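Looking after football kit at home: boots, gloves, shin pads and shirts

By Silviu Matei
Shared 1192 times | 23 comments

Most of what wears out football kit happens between matches, in a bag or on a radiator. I have washed shirts for two boys and one Sunday side, Cudero Athletic, for nine seasons, and these are the methods I've stuck with. None of them needs anything you can't buy at a supermarket.

Boots

Knock the mud off outside, soles together, before you leave the ground if you can. Wet mud comes away in lumps. If you have missed that moment, leave the boots until the mud has dried right through and then use a stiff brush. Half-dry mud is the worst to deal with and only smears.

Take out the laces and the insoles every time. Laces go in a sock, sock goes in with the next wash. Insoles get wiped and stood on edge.

Clean the uppers with a cloth, lukewarm water and a drop of washing-up liquid. An old toothbrush does the stitching and the join where the sole meets the upper, where grit collects and starts to cut. Leather boots want as little water as you can manage. Synthetic ones will put up with more, but don't hold them under the tap, as the lining takes two days to dry and the glue on the toe starts to lift.

Stuff them with newspaper. Change the paper after an hour, then again before bed. After that, leave them somewhere airy. Keep them off the radiator, out of the airing cupboard and away from the tumble dryer. I ruined a pair of kangaroo leather boots on a storage heater one January and the toes went like cardboard.

Leather conditioner once a month is plenty. Hollel do a small tin that lasts me a season. Rub it in with your fingers, leave it ten minutes, buff it off. Skip it on anything knitted.

If the boots have screw-in studs, take the studs out every few weeks and put a smear of petroleum jelly on the threads. A stud that has rusted in will usually take the fitting with it. Do them up hand tight, then a quarter turn with the key.

Smelly boots

Mix bicarbonate of soda with a little cornflour, spoon it into a thin sock, tie a knot and leave one in each boot overnight. The same two socks will do for a couple of months. Shake the boots out in the morning. Tea bags (dry, unused) work nearly as well and make less mess in the kit bag. 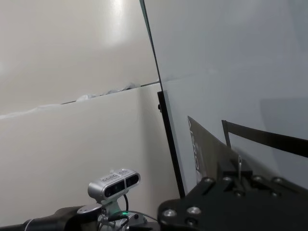
Jacqueline Sabatier wouldn't have powder anywhere near a boot and wrote in to say so: it cakes in the toe as soon as a damp foot goes in, and she has had to scrape it out of three pairs with a teaspoon. She puts the insoles in a freezer bag and leaves them in the freezer overnight, then lets them come back to room temperature on the windowsill. I have tried it on my own insoles. It helped for a fortnight or so, after which they wanted washing anyway. If you do use powder, keep it in the sock.

Goalkeeper gloves

Gloves cost more than they should and the palms go first. Dampen them slightly before a match. Dry latex has less grip and tears sooner.

Afterwards:

- Rinse in lukewarm water with the gloves on your hands, rubbing the palms together gently.
- Use glove wash or a little baby shampoo. Ordinary detergent strips the latex.
- Squeeze from the fingers towards the wrist. Never wring.
- Lay them flat, palms up, out of direct sun. A folded tea towel inside each one speeds it up.
- Store them with a sheet of baking parchment between the palms. Two palms pressed together in a bag will stick, and when you pull them apart the surface comes away.

Keep an old pair for training. Goalmouths in winter are mostly sand and stones.

Shin pads

These get forgotten. The plastic part wipes down with warm soapy water. If the foam backing comes off, wash it by hand and dry it flat. If it doesn't, sponge it, press it in a towel and leave it open to the air. Ankle sleeves can go through the machine at 30 in a net bag. Fasten the hook straps first or they'll chew every shirt in the drum.

Cracked pads should be binned. Tape holds them together but doesn't put the strength back.

Shirts and shorts

Get them out of the bag the same evening. A wet shirt left rolled up overnight picks up mildew spots, and those never quite leave white fabric.

For mud, let it dry, brush off what you can, then rinse from the back of the cloth in cold water so the dirt is pushed out the way it came in. Hot water first will set it. Rub in a bit of liquid detergent, wait a quarter of an hour, then wash at 30 or 40, inside out, with the numbers and badge protected.

Grass is a dye and needs something else. White vinegar and water, half and half, dabbed on and left for twenty minutes usually shifts it. For old stains on white shorts I use 200 g of soda crystals in a bucket of warm water and leave them in overnight. Don't do that with anything with a printed sponsor.

Blood wants cold water and salt, straight away.

No fabric softener. It coats the fibres and the shirt stops letting sweat through, and after a few washes it starts to smell the moment you warm up. Half a cup of white vinegar in the softener drawer does the job and the smell goes in the rinse.

Hang shirts on the line inside out, by the hem. The dryer cracks the numbers. If a number has started to peel, put baking parchment over it and press with a cool iron for ten seconds, no steam, then let it cool before you touch it. It won't last for ever, but I have got a full season out of one.

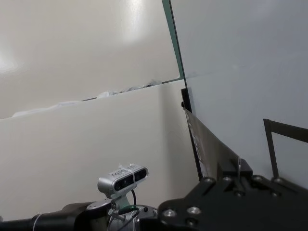 Socks are simpler. Turn them inside out, bang out the rubber crumb if you've been on an artificial pitch, and wash them with the towels. Rubber crumb blocks filters, so clean the machine's filter once a month during the season. Mine was half full the first time I looked. White socks that have gone grey will come back a fair way with an oxygen bleach soak. Coloured ones with white hoops should be washed cold or the hoops go pink.

The kit bag

Empty it completely once a week. Turn it upside down over the grass, unzip the side pockets, and wipe the inside with a cloth wrung out in diluted disinfectant. Leave it open until the next day. A bin liner for the boots and another for the wet things saves most of the trouble. I used a Clalik bag with a separate boot section for four years and the zip went before anything else did. Candle wax rubbed along the teeth every so often would probably have saved it.

Balls

Wipe them, don't soak them. Let a little air out if a ball is going to sit in the shed over the summer, and keep it off a concrete floor. Before pumping, put a drop of glycerine or silicone oil on the needle and into the valve. A dry needle splits the rubber and after that the ball loses pressure every week. Check the figure printed by the valve and stop when you reach it.

If a valve is leaking slightly, spit on it and watch for bubbles. Sometimes one drop of oil and a few turns of the needle reseats it.

What to keep in a shoebox by the back door

Stiff brush, toothbrush, two cloths, stud key, spare studs, spare laces, petroleum jelly, a ball needle, baking parchment, old newspaper.

Related
Getting grass stains out of cricket whites
How to restring a garden goal net
Drying trainers without heat
Moldovan's guide to mending a split football
Storing a bike for the winter

Contact us | Privacy | Copyright Clalik Home Pages | Back to top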